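Hultar will hold off on ordering robot arms until January, after a planning meeting on 03/04/2018 set the equipment budget for its parts-sorting project.

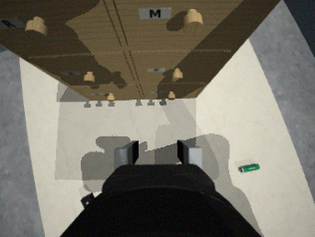

**Kerubo Mussa**
Staff Writer

The company plans to lease one arm first and run it for 16 weeks. Until then, the drawer-handling work stays in simulation, with a six-drawer cabinet and small items such as a battery.

Two suppliers, Ingate and Zeltow, have sent quotes. Ingate's covers the arm, the mounting plate and 12 months of service. Zeltow's is lower, but grippers are priced separately – a line the first budget left out. 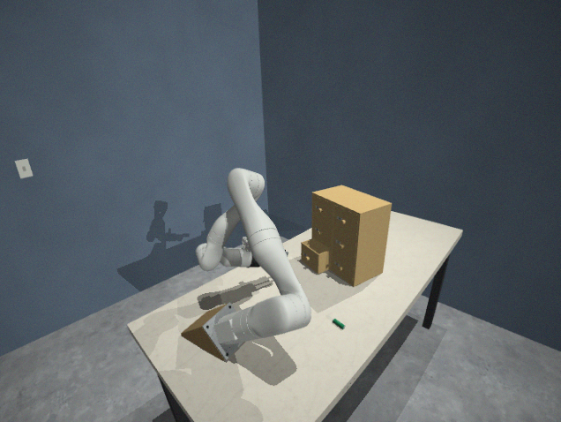
The simulated arm and cabinet, with the bottom-left drawer open.

Floor space is also part of the plan. Hultar has set aside 135 square feet at its Xenos building, enough for one table and a safety barrier. Electrical work there will be paid from the building fund. 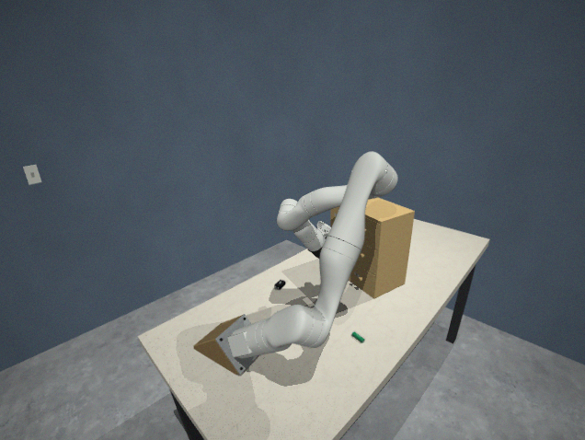 Both quotes will be updated before the order is placed. If the lease goes well, managers may ask for up to five arms in the next budget.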